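Tablecloths, trays and the great games cupboard clear-out

I promised in the February newsletter that I would get to the games cupboard before summer, and several of you have been kind enough to remind me (you know who you are, and so does my inbox). Well, I have made a start! I'm writing this on May 8, 2024 with a mug of tea on one side and a shoebox of odd dominoes on the other, so do forgive me if I wander.

For anyone who has joined us in Plostcombe since Christmas, the games afternoon runs in the back half of the hall, straight after the lunch club, and it's two pounds on the door including a biscuit. We play whatever people fancy. There's a hard core of chess players by the radiator, a very loud rummy table, and a floating population who like a puzzle and a natter. Grandchildren are welcome in the holidays, and that's really where the wooden blocks come into it, because a four-year-old will put up with one game of draughts at most and then wants to build something and knock it down.

The cupboard, then. It hadn't been emptied in years, I'm fairly sure of that, as I found a raffle ticket stuck to the bottom shelf in a colour we stopped buying ages ago. Phong Lý came over to help and we had everything out on the floor. The worst of it was the jigsaws. There's a seaside one in there that claims 2,844 pieces on the lid, an odd number if ever I saw one, and I am not going to be the person who checks. If somebody would like to take it home for the winter and report back, it's yours, and you can have the spare table board to do it on.

The draughts had got into the backgammon and the backgammon had got into the Ludo. We had three egg timers and no idea what any of them went with. Phong found the missing black bishop inside a tin of drawing pins, so the radiator lot can stop using the cork!
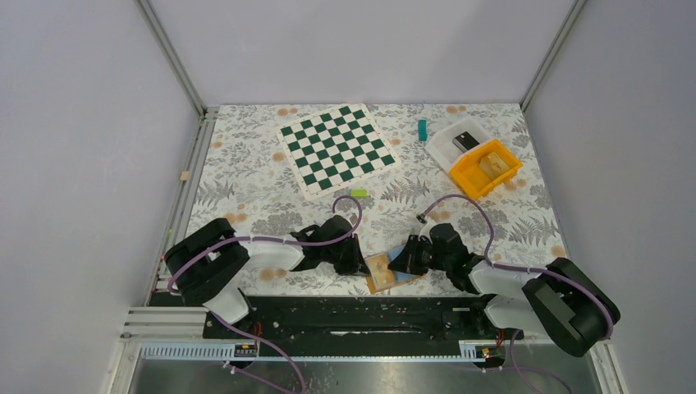
Tablecloths have caused more discussion than anything else in the clear-out, which I didn't see coming. I'd always thought the bare tops were fine, but dice skitter off them and the noise when a child tips out a set of bricks has to be heard to be believed. So I've become a bit of a convert to a cloth underneath, and a patterned one at that. A white cloth with ferns and leaves in a soft grey-green, and those round peachy blossoms dotted about, makes even a green and white chessboard look as if it's been invited to tea. Imani Yazzie thinks a pattern is too busy and that you'd lose the small pieces in it. She has a point with anything beige, I'll grant her, but a lime green block or a teal one shows up nicely against the flowers. We have agreed to differ, and she's bringing a plain one so the tables can choose.

The other thing I'm now evangelical about is having somewhere to put the bits while you play. A white tray with a yellow bin next to it does the job beautifully, and it needn't be fancy plastic or matching or anything of the kind. Bricks go in one, whatever else is hanging about goes in the other, and the board keeps its own patch of table. At home I've been using the lid of a Zaugg cake box and an old seed tray (scrubbed, before anyone asks). My grandson will put a brick away in a yellow tub without being told, and he won't do it for a cardboard box. I can't explain it, but I'm not going to argue with it either.

We did have a look at buying some proper storage. Prulteck do a stacking set with lids which is very smart, and it came to 80 pounds for what we'd need, and I'm afraid I shut the catalogue at that point. Gostatell on the High Street had plain trays at a much friendlier price, and I came away with 10 of them, plus a roll of labels. I've labelled the first few already. My handwriting is what it is, so if you find yourself looking at something that says "wooden brides", it's bricks.

What we could do with, if you're having a sort-out of your own:

Tablecloths, wipeable if possible, any pattern. The small square tables are the ones that need covering.
Tubs or bins in bright colours, without lids.
Wooden blocks, any size, as long as the paint isn't flaking.
Draughts. We are short of white ones and I can't work out where they go.

No more jigsaws, please! I mean it kindly. We have 17 on the shelf and the door only just shuts.

You can leave things in the box by the kitchen hatch, or ring me and I'll come and fetch them if they're heavy. Phong has offered to sand down any blocks with rough edges, and he's also mending the hinge on the big backgammon case, so please don't try to open that one until it's back on the shelf. The old tins have gone to the scout hut.

Imani is doing the biscuits next time while I finish the top shelf, and she has asked me to say that there will be ginger ones, and that she'd like her blue tin back from whoever took it home.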